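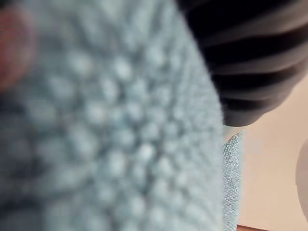 Demonstration collection (also demonstration gathering, or teach-in) is the stage in robot learning in which examples of a task are recorded so that a control policy can later be fitted to them. Each example, called an episode, pairs what the robot's sensors registered with the commands it was given at the same moments. The method is used mainly for tasks that are hard to write down as fixed motions, among them the handling of cloth, cable and bagged goods.

Methods

In teleoperation, a person moves a leader device and the robot copies it. In kinesthetic teaching, the person pushes the arm itself through the motion while its joints are slack. A third method uses a handheld gripper with its own camera and no arm at all; the arm's motion is worked out later from the recorded path of the gripper. Teleoperation gives the closest match between recorded and executed commands but is the slowest of the three. Handheld collection is faster and can be done away from the robot, at the cost of including motions the arm cannot reach.

Camera placement

Most setups combine a fixed camera, which sees the whole work area, with one at the wrist, which moves with the gripper. The wrist view shows the contact area at close range. With soft goods it is often filled by the material: a fold of looped or knitted fabric may take up most of the view and be too near to focus, while a strip of the same cloth slightly farther off stays sharp enough to show its texture. Parts of other equipment, such as ribbed black covers, may also enter the view.

Episodes with blocked or blurred wrist views are normally kept. A policy trained only on clear views tends to fail when the cloth closes over the lens, as the condition is then absent from its training data. Fixed exposure is preferred, since automatic exposure shifts when a pale fabric fills the view and the shift can be mistaken for a change in the task.

Episode structure

An episode begins at a set rest pose and ends when the operator marks it complete or abandoned. Sensor streams run at different rates and are aligned to a common clock after recording. A lag of even a few camera steps between picture and command teaches the policy to act on old information. The usual check is to tap the gripper against a hard stop at the start of a session and compare the instant of contact across streams.

Labels are kept short. The Plorley format, first used for textile work, stores 4 fields with each episode: task name, operator code, outcome, and a free note. Later versions added the starting state of the material (flat, crumpled or hanging).

Variation

The value of a set of episodes depends more on its spread than on its size. In a towel-folding study at the Brodotcombe laboratory, Rok Nikolovski and Tatsuya Uchida compared 2 sets of equal length. One came from a single operator and a single towel, the other from 12 operators and 19 pieces of cloth differing in weave, color and wear. The first set gave smoother motion on its own towel. The second gave a policy that could grasp the edge of unfamiliar cloth, although it paused more often before closing the gripper. Uchida attributed the pauses to disagreement among operators over which corner to take first, and later collections at the site fixed the order of corners in the written instructions.

Failed attempts

Practice differs on whether failed attempts should be retained. The Amaral procedure discards them. The Fostberg procedure retains any episode in which the operator recovered from an error, such as a dropped corner or a double layer picked up by mistake, and discards the rest. Recovery episodes are sometimes produced on purpose by placing the gripper in a poor position before recording starts.

Limitations

Operators tire, and episodes recorded late in a session are slower and contain more hesitation. Operators who watch the cloth directly also use information that the cameras do not carry, particularly depth and the far side of a fold.

See also: Imitation learning; Teleoperation; Wrist camera; Deformable object handling

This page was last edited on May 3, 2021.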